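Call for participants: how do you clear a small table?
September, by Ingeborg Riedl
2,221 views, 2 comments

Zerko is looking for adults who would like to take part in a study about clearing and setting small tables at home. You do not need any special skill. We would like to have people who cook every day, people who almost never cook, and people who share their table with children, homework and unpaid bills.

In many apartments the table must serve for everything. Somebody eats breakfast on it, then a child plays on it, and in the evening it should be ready for dinner again. We want to learn in which order people put things away, what they keep together, and what they leave for later. The things we use are ordinary ones, mainly bowls, a tray, a cup, a cloth and some toys. A bowl may be lying on its side when you start. You decide if it should stand up, go on the tray or go into another bowl.
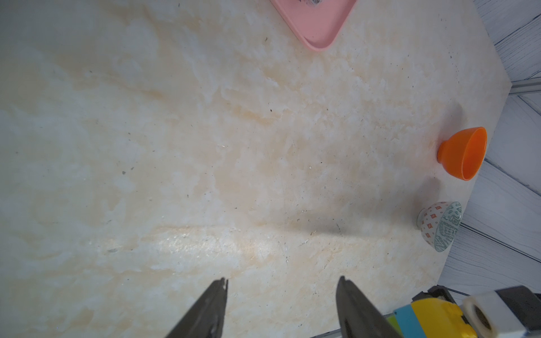 Malsha Sarkar wrote to us to ask if left-handed people are welcome, and if it is a problem that at her home her husband does most of the clearing. Left-handed people are very welcome. We are also glad to have persons who clear the table rarely, and it is good if two people from the same household apply, but they will come at separate times.

What you will do

You come for one session of two hours, including a break with tea. First we ask you some questions about your kitchen and your habits. After this you receive several short tasks at the table. In one task you prepare a place for one person to eat. In another task you only make free space, and you may push things to the side if this is what you would do at home. Please work at your usual speed.

The toys stay in the same task as the dishes. Our colleague Sherif Fawzy wanted this from the beginning, and everybody with children in the first group agreed with him. 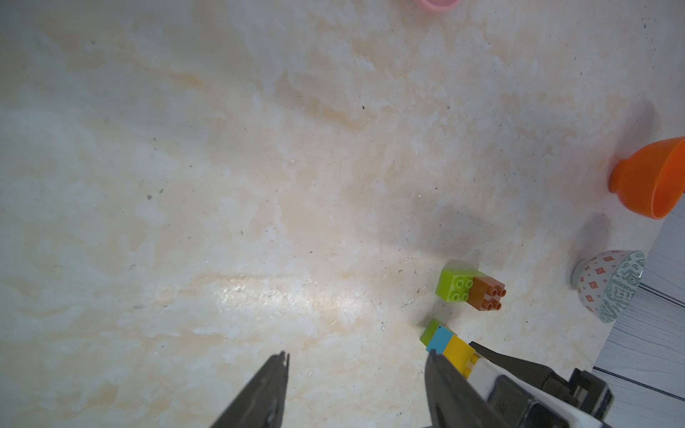

Two bowls and the toy bricks on the marble-look top.

Who can apply

- You are 18 or older.
- You can stand for a longer time, or you tell us before that you prefer to sit. Both are possible.
- You understand simple spoken instructions in English.
- You did not take part in our drawer study in spring.

It is not necessary to bring anything. Please wear sleeves which you can roll up, and leave big rings at home if you can, as some of the dishes are ceramic and they scratch easily.

What you receive

You receive 100 dollars for the complete session. If you must stop early, you will still be paid for the part you did. Travel costs inside the city are paid back with a ticket or receipt.

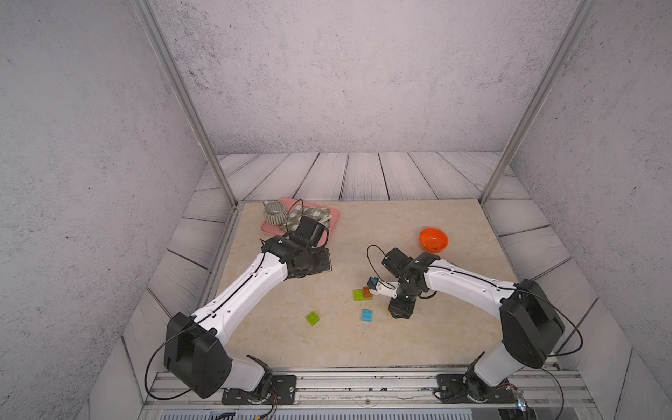
The tray with the cup and the checkered cloth.

Place and how to apply

The sessions are in the Gowda building, second entrance, on the ground floor. Please write a short message to Bhavana Thevar at the Zerko front desk, with your name, your age, how many people eat at your table, and if mornings or evenings are better for you. She answers normally in a few days. A photo of your own table is welcome but not required.

Comments (2)

Zamfira Bogdan: Can I come if I have only a folding table at home? I eat standing most days.

Ingeborg Riedl: Yes, please apply, and write this in your message.

Last updated: Wednesday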